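4.3 Premature grip closure at the drum

Most lost trials on the Osance laundry task came from one fault. The gripper closes early, on air, and the policy carries on as if it was holding somthing. 36 of 100 unloading runs ended this way. No alarm, no retry — arm just backs out empty. Worse with small items low in the drum, near the rim. Force threshold was set on the bench by Henden and never re-tuned for the front-loader.

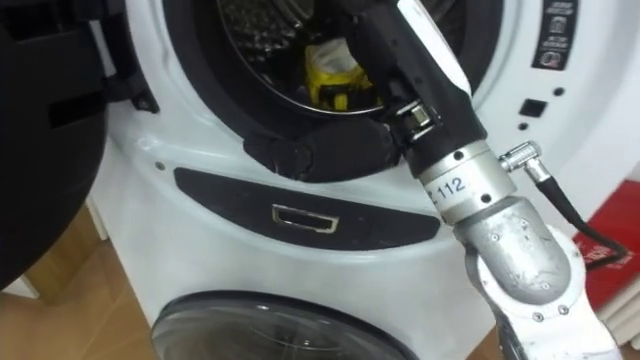
Figure 6. Gripper at the drum mouth, yellow item just behind the metal rim.
Lyle Haverford, Begay Lab

We now stop the arm if finger current stays flat after a close comand. Rim contacts still trip it.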